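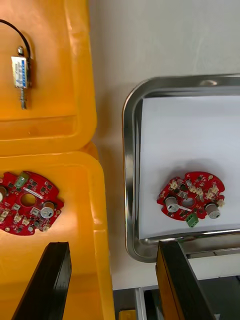 2. Task and cell layout

Reading time: 5 min

The Turico kit has one round red board, one push-pull solenoid and one multicolored wire harness. Each part type is stored in yellow bins beside a steel tray, and the tray is lined with white paper to cut glare under the wrist camera. The October layout used bare metal, and board detection suffered on the reflections.

Boards are the hardest part to pick. The outline is notched and the terminal block overhangs it, so the grasp point is set from the central hole - an approach suggested by Oana Pană after the first review.

We use cookies to remember your preferences. Accept | Manage

2.1 Test procedure

A run is one complete kit. We logged 52 runs with a limit of 15 attempts per kit. Solenoid leads tangle in the bin, and 5 runs were stopped for that reason. Harness picks are still scripted by hand. 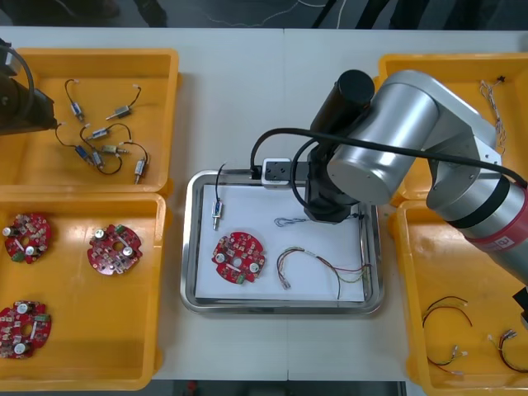
Figure 2. Kitting table, fixed view: supply bins on both sides, tray with board, solenoid and harness at center.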